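Doll maker drops the talking, keeps the hair

Cumia, the toy firm that spent two years teaching its dolls to speak, has decided that they were better company before. The new Saengthong range goes on sale in February with no voice, no app and no battery hatch in the small of the back. What the dolls do have is hair, and a great deal of it.

The range has 11 dolls, each with jointed elbows and knees and a change of shoes. The talking dolls they replace knew 211 phrases, according to the old box, though owners mostly remember the one about picnics. It tended to come out at night.

"We had letters about the picnic," said Thitima Yensuk, who runs design at Cumia. "Some of them were quite long."
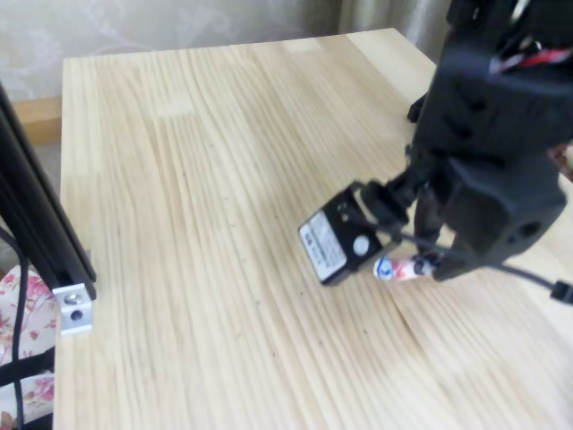 Savings on speakers and circuit boards have gone into the clothes, which now have working buttons. They have not gone into the price. A single doll will cost £48, the same as its chattier sister, and a wardrobe will be sold separately under the Cidutwood name, for families who feel that a doll ought to have somewhere to hang a coat. The wardrobe comes flat in its box with nine screws and a sheet of drawings, so parents will not be left out of the fun.

Cumia says the hair has been rooted more thickly and can be washed, plaited and put up. It does not say what happens when it is cut, a question most dolls have settled by their second week in the house. Spare heads were talked over at one point and dropped. The sales team felt a drawer of them would be hard to photograph in a cheerful way.

Shops seem pleased on the whole. Ivness, which has taken the full range for its toy floors, had been keeping the talking dolls switched off on the shelf at the request of its own tills.
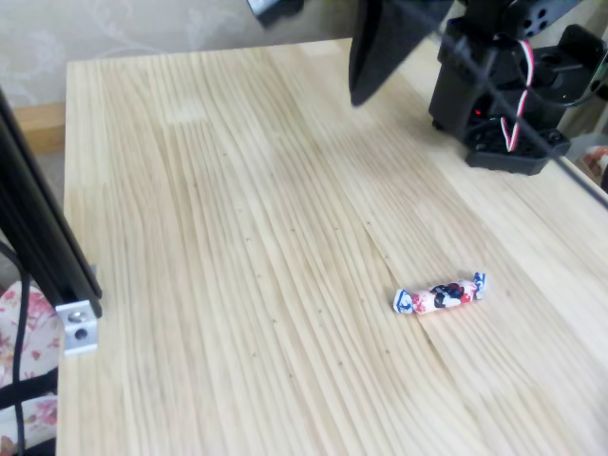

Buppha Luangrath said her daughters had never needed the phrases in the first place, as both of them did the voices themselves and gave the dolls far worse manners than any factory would allow. She would buy one of the new ones, she added, and possibly hide the scissors.

Existing talking dolls will be supported until the spring, when the app closes. After that they will still say the line about picnics, which is stored in the doll.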